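About Gestex
Home / About Us / Our Company

Gestex sells tables, wall panels and desk storage for classrooms, offices and workrooms. We are based in Fendwood, in a brick building on Wu Street that used to be a paper warehouse. The front of the building is our showroom and the back is where we cut, drill, pack and ship. Most of our customers are schools and small offices within a day's drive, but we ship cups, trays and markers anywhere in the country.

We are a small company and the same staff who answer the phone also pack the orders. If you call with a question about a table leg or a missing screw, whoever picks up can walk to the back and look at one.

How we started

Gestex began as a repair business. Schools would send us tables with chipped edges and loose legs, and we would put new tops on them and send them back. After a few years we were replacing so many tops that it made sense to stock our own. The first ones were plain white, in a single size, and they sold mostly to art rooms.

Desk storage came later and almost by accident. A school that had ordered work tables from us asked if we could also supply something to keep markers off the tabletops. The markers rolled onto the floor, the caps got lost, and by spring half of them were dried out. We bought in a case of plain plastic cups and sent them along with the tables. The school ordered more the next term, and we put the cups in the catalog.

Our storage line is now called Clarno. It has cups, shallow trays, a divided tray for small items and a stand for rulers and scissors. The tables and panels are still sold under the Gestex name. A few customers have asked why the names are different. The storage line was set up as a separate catalog at the time, and we kept the name when the two catalogs were combined.

What we sell

Work tables. White or light gray tops, fixed or adjustable legs. The white top is our best seller by a wide margin. People sometimes worry that white will show every mark, and it does, but that also means the marks get wiped up. The gray is a better choice for rooms with strong overhead light.

Wall and surface panels. Pale colors only, with a straight butt joint. We do not sell patterned panels. Ask for a sample before you order if you are matching an existing wall, as our whites and grays run slightly warm.

Clarno cups and trays. White plastic, no printing. They can be labeled with tape or a paint pen.

Markers and refills. Black, red, blue and green, sold by the box. We also carry a small range of pencils, erasers and board cloths for customers who want everything on one invoice.

We do not sell chairs. We tried it for two seasons and did not do it well.

The marker cup

The cup is the least expensive thing we make room for in the catalog, and it is also the one we get the most questions about, so it has its own section on this page.

A cup for markers should be tall enough to hold a marker without tipping over and short enough that the cap stays above the rim. It should be wide enough that you can drop a marker in without aiming. If it is too wide, the markers lean out at all angles and the cup falls over when somebody reaches for one. We went through several sizes before settling on the current one.

We suggest one cup to a table, placed toward the middle. Cups at the edge get knocked off by elbows and bags. For younger grades, some teachers fix the cup to the table with a square of removable putty. For offices, we find that a cup next to the board works better than a tray, mostly because the trays fill up with paper clips and sticky notes.

Tables and surfaces

Storage and surfaces go together. A plain, pale surface makes it easy to see what has been left out at the end of the day, and a cup with a fixed place gives the loose markers somewhere to go. We usually recommend that customers choose the tabletop first and the small items second.

Seams are the other thing to think about. A long run of panel will have a joint in it somewhere, and on a pale surface a joint shows as a thin dark line. You can fill it, but the filler tends to yellow. Our advice is to keep the line straight, plan where it falls, and leave it alone. Glare matters too. Light coming in from one side will wash out part of a pale panel and leave the rest looking darker than the sample did, so look at the sample in the room where it will be used and at the time of day when the room is busiest.

A white plastic cup and a dark marker with a red cap on it.
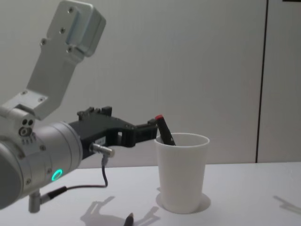

Pale gray surface, with a narrow dark seam.
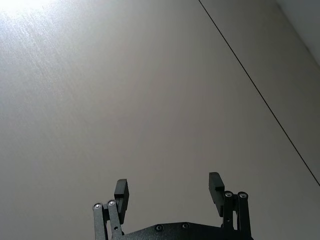
The showroom on Wu Street

The showroom is 654 square feet, all on the ground floor, with level access from the sidewalk. It is set up as a row of small work areas so you can stand at a table at its proper height and reach for things the way you would at your own desk. The adjustable tables can be raised and lowered while you are there. Panel samples are in the rack by the door and you are welcome to take up to three home with you.

There is parking behind the building. Use the second driveway - the first one belongs to the tire shop next door, and they do tow.

You do not need an appointment to look around. If you want to talk through a full room, please call ahead so that we can set aside the time. Bring the room measurements, a note of where the doors and outlets are, and a photo of the room if you have one. The measurement people forget most often is the width of the narrowest door between the truck and the room.

Orders and delivery

Cups, trays and markers ship in cartons and usually leave the building within two working days. Tables and panels are cut to order and take longer. In the months before school starts the wait can double, so if you are planning a summer refit we suggest ordering in March.

Local deliveries are made in our own van. We carry the tables in, attach the legs, and take the packaging away with us. We do not remove old furniture, but we can leave the new tables stacked in a hallway if the old ones are still in place.

Last year we filled 2184 orders. Most of them were small, a carton or two of storage and a box of markers, and those customers get the same phone number and the same return terms as a school fitting out a whole wing. There is no minimum order.

Returns and spare parts

Unused items can be returned within 60 days. Cut panels cannot be returned unless we made the mistake. If a table arrives damaged, keep the carton and call us before you throw anything out.

We keep legs, feet, screws and edge strip for every table we have sold under our own name, including the early ones. The part number is stamped on the underside of the top, near the left front leg. If it has worn off, measure the top and the distance between the legs and we can work it out from that. Spare feet are free - just ask, and we will put a few in an envelope.

Looking after your table

Wipe the top with a damp cloth and a little dish soap. Dry it afterward, especially along a seam. For dry-erase marks that have been left overnight, go over the mark with a fresh dry-erase marker and wipe both off together. Permanent marker will usually come up with rubbing alcohol on a soft cloth, but test it on the underside first. Do not use scouring pads or powder on any of our surfaces, as they dull the finish and the dull patch then holds dirt.

Clarno cups can be washed by hand in warm water. Store markers tip down if the ink has gone faint, and flat in a tray if they will not be used for a month or more.

Contact

Gestex, Wu Street, Fendwood. The showroom and the phone line are open on weekdays from 8:30 to 5:00. We close for lunch on inventory days, which are posted on the door.

Page last updated 24/10/2020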